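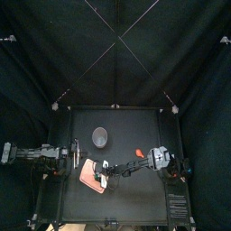 Annelies Hollenstein asked before we even got started whether the keyboarding class is replacing library period or coming on top of it, as parents at Landedlow have been told both. Answer from the chair: on top of it for grade 6, still open for grade 7. See item 3.

Landedlow Lower School
Curriculum Working Group, minutes
16/07/2020, held by phone and in the staff room

Present: Roswitha Kuster (chair), Cyrill Moser, Annelies Hollenstein, Viktória Vida
By phone: Rafsan Abeysekara (joined during item 2, line dropped twice)
Notes: Cyrill

1. Last minutes

Read and accepted. One fix: the Mundier workbook was listed as grade 5, should be grade 6. Cyrill to correct the copy in the binder and the one on the shared drive.

Left over from last time: handwriting policy wording. Not done. Moved to next meeting again. Annelies would like it noted that this is the third time.

2. Keyboarding and written work, what the class is for

Roswitha went through the draft. One period a week, graded pass/fail, optional in the first year. Touch typing in the first half, then formatting a letter, a report, a simple table. No coding. Several families had the idea it was a coding class -- the flyer needs to say clearly that it isn't.

Viktória not happy with "optional." Thinks the kids who need it most won't pick it. Students who type with two fingers lose half of every writing assignment hunting for letters, and those same students usually don't have a computer at home. She would rather make it required for one semester and drop it after.

Cyrill: required means we need a seat for everybody at the same hour and we don't have that. Current enrollment is 274 and the lab is already full mornings.

Rafsan joined here. Said he agreed with Viktória in principle but a required class has to go through the district office and that won't happen before school opens. Optional can start right away. Suggested we start optional and ask for a change once there's something to show.

Some back and forth on this. Annelies asked what "something to show" would be. Words per minute was proposed, not liked much. Viktória prefers a short writing sample at the start and at the end, same prompt type, same time limit, read by a teacher who doesn't have that class. More work but tells us about the writing. Agreed to try that. Rafsan wants speed recorded too, privately, not posted on the wall.

Agreed: optional for first year. Review in November.

3. Schedule

Two options on the sheet Roswitha sent out.

Option A -- last period, grades 6 and 7 together
Option B -- grade 6 during study hall, grade 7 takes it every other week in place of library

Annelies strongly against B. Grade 7 already lost library time last year when the room was used for testing. Book checkouts went down and haven't come back. She isn't against the class, just not out of her hours.

Cyrill pointed out that A runs into the early bus. Students on the Trummer route leave before last period is finished and would never be able to take it. Roswitha asked if the bus could go later. Cyrill says no, asked already, it's shared with the high school.

Rafsan's line dropped.

Viktória suggested splitting it: study hall for grade 6 as in B, last period for grade 7 as in A, and bus kids in grade 7 get a self-paced version in study hall with a teacher checking in. Not perfect. Everyone can live with it. Rafsan back on the line, had it explained to him, fine with it.

Annelies asked that the self paced group not be left alone with a screen for the whole period. Noted. Viktória will check in on them herself for the first few weeks and report if it's too much.

Agreed: split schedule as above. Library stays as it is.

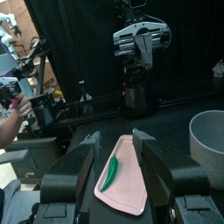

4. Materials and money

We have 3,000 dollars for the year, all of it from the general materials line. No extra coming.

Two quotes in. Tamik is the online one, license per school, includes the placement test and teacher reports. Comes to 3,422 with the add-on for reports. Over budget. Mundier is paper workbook plus a plain practice program that runs offline, price depends on how many we order, well under either way.

Cyrill tried both. Tamik is nicer looking, kids will like it, but it needs every student to have an account and an email adress and grade 6 don't have school email. Mundier is dull. Works on the old machines.

Viktória: dull is okay for one period a week. Her worry with Tamik is the points and badges, students race and look at their hands. She has seen it in other programs.

Rafsan asked if Tamik would sell without the reports add-on. Roswitha had asked, waiting on a reply. Even then the email problem doesn't go away.

Annelies asked about left-handed students and the one student with a wrist splint. Mundier has a one-hand course in the back of the teacher book, Cyrill found it. Tamik didn't mention anything, he will ask.

Roswitha wants to decide today so the order goes out before the August rush. Vote: Mundier, all in favor, Rafsan in favor by phone. If Tamik come back with something much lower we look again next year, not this one.

Cyrill to order 170 workbooks. Spare ones go to the cupboard outside the lab. Leftover money held for keyboards, there are a few with keys missing and we can't teach typing on those.

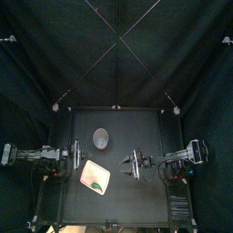
5. Grading and report cards

Pass/fail needs a line on the report card. Form has no space. Roswitha proposes using the comment box for now. Viktória asked what counts as a pass. Draft says "regular attendance and completed units," which is vague. Does regular mean one absence or five?

Changed to: all units handed in, absences made up in study hall. No speed target for passing. Rafsan would have liked a low target, was outvoted, didn't mind.

Annelies to rewrite the paragraph in plain words for the family handbook. Send to Roswitha first, then to everyone.

6. Other

Flyer: take out the word "technology" from the title, it's what got people thinking coding. New title Typing and Written Work. Viktória redoing it.

Question from a parent, passed on by Cyrill: will cursive be dropped? No. Different matter, see the handwriting policy, which we still dont have.

To do

Cyrill -- workbook order, ask Tamik re one-hand course, fix old minutes
Viktória -- flyer, two writing prompts, self-paced group plan
Annelies -- handbook paragraph, handwriting wording with Roswitha
Roswitha -- schedule to the front office, call about report card form
Rafsan -- find out when the district takes requests for required classes

Next meeting: date to come from Roswitha by email. Handwriting policy goes first on the agenda.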